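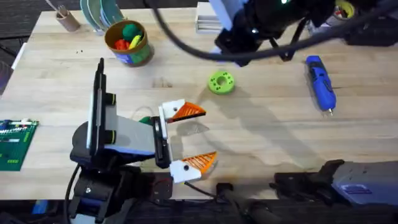
Fig. 1. Tabletop with green ring and blue power tool.

DOMESTIC OBJECTS AND STORAGE
Handout 4: Does sorting work?
Eimear Hanrahan, Stendthorpe

Reading for this session: Hisau workbook, pages 16 to 21. Read it with a pencil. The chapter makes large claims for "a home for everything" and I would like you to mark each place where evidence is offered. You won't wear the pencil out.

1. The category problem

The workbook tells us to begin by putting like with like. Fine, but like in what respect? Take the green ring in Fig. 1. By shape it could go with hoops and lids. By colour it goes with anything else green. By use, we need to know who picks it up and what for, and looking harder at it won't tell us. The blue tool is supposed to be the easy one. Even so, does it live with tools, with craft things, or near the socket where somebody wants it? Last year's group argued over a similar pair for most of an hour and the workbook was no help to either side.

Note that the author's own worked cases are all spoons and socks.

2. Containers

The Edavov method says that a container makes a category. Put a bowl on the table, put toys in it, and you have "the toy bowl". I accept this up to a point. A bowl is quick to fill and quick to carry. It also hides whatever is at the bottom, and a label on the front records what someone once meant to keep there, which may be a different matter from what is in it by April. 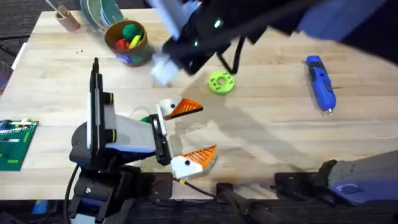

Plates are a better test. They stack because they were made to stack, so the tidy result owes very little to the method. A ball in a bowl has merely been stopped from rolling. Be careful about giving a system credit for what the shape of the object would have done anyway - most of the before-and-after material in the workbook falls down on this point.

3. The Rakena survey

You will see this quoted. It covered 125 households, of which 50 returned the second form. We have no idea what became of the others. My guess is that people whose cupboards had slid back were less keen to write in, but that is a guess and should be marked as one if you repeat it.

The survey also asked people whether they "felt" tidier. I'd have preferred to know how long it took them to find the scissors.

4. For next time

Choose one table at home. Write down where each thing on it ought to go, and the rule you used. Give the list of things, without your rules, to someone you live with and compare answers. Bring both sheets, including the bits where you disagreed. Please don't tidy the table first.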